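Home Automation Board > General > Can any machine do real chores yet?

benchdog_lou
21/03/2018
Okay, I need people to talk me into or out of something. My wife and I run a little guest lounge and 2 rental rooms over the shop in Vestport, and I spend way too much of my life picking up after people. Bottles on the side tables, snack wrappers on the carpet, trash bags to change. I keep reading that robots are "almost there" with this stuff. Are they? I'd pay 4000 bucks tomorrow for something that could clear a room while I'm downstairs running the drill press.

marmalade_tin
Nope. Next question :)

Seriously though, I have a Kekia floor vac, paid 900 for it, and it's great at the one thing it does. Put a candy wrapper in front of it and it either shoves the thing under the couch or chokes on it. So now I tidy up before the robot comes out, and tidying was the part I hated in the first place.

gearhead_in_socks
I'm going to push back a little. A vacuum is a bad test because it has no hands! Of course it can't pick up a wrapper. The question is whether something with arms and fingers can, and I think we're closer than marmalade says. Grabbing a water bottle by the middle and keeping it upright is pretty doable now if the bottle is out in the open on a flat tabletop. Stiff enough, easy shape, a nice bright cap and label to look for.

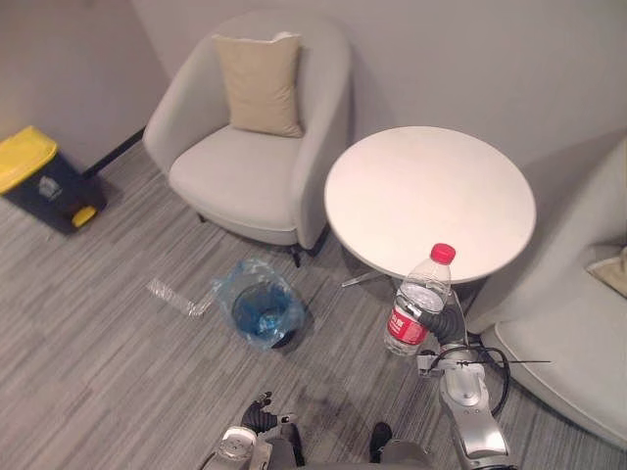 Where I'd start worrying is everything on the floor. Clear plastic wrappers are awful. They're flat, they're shiny, they look different from every angle, and on a striped carpet I sometimes miss them myself. Then there's the wastebasket with the thin bag bunched up around the rim. Dropping stuff in, sure. Tying that bag off and putting a new one in? I'd love to see it.

benchdog_lou
The bag thing is exactly what I was afraid of. How slow are we talking for the easy stuff?

gearhead_in_socks
Depends on the setup, but figure 60 seconds for one bottle on a good day and don't be shocked if it's more. I don't really care about slow, my dishwasher is slow too.

pallet_jack_pete
Slow matters if you're paying for it. I work at Jarik, we do cabinet parts, and we've had arms on the line for years. They're fantastic because every part shows up in the same spot facing the same way. The minute somebody leaves a rag on the fixture the whole thing stops and a human walks over. Sweeping up, sorting the scrap bin, wiping down a bench, that's all still us. If it can't do a shop floor with tape lines on it, it's not doing a lounge with armchairs and throw pillows.

marmalade_tin
What Pete said.

gearhead_in_socks
Pete, your arms are basically playing back a recording though, right? Not the same animal as something that looks at the room and decides what's trash. I don't think you can judge one by the other.

pallet_jack_pete
Some are, the newer cell has cameras. It still gets fooled by shrink wrap. I'll give you the bottle.

nightshift_dee
Coming at this from the cleaning side. Deciding what's trash is the hard part for people too! Half a bottle of water by a chair, is that garbage or is somebody coming back for it? I leave it if there's a jacket nearby. No idea how you'd teach a machine that.

Also Lou, get a step bin with a lid and put it closer to the chairs. I did that at the Nair building last July and it cut my floor pickup way down.

benchdog_lou
Ha, okay, so I came in wanting a robot and I'm leaving with a trash can. I'll move the bin this week. Gearhead, if you ever hear of one that can change a bag, please message me.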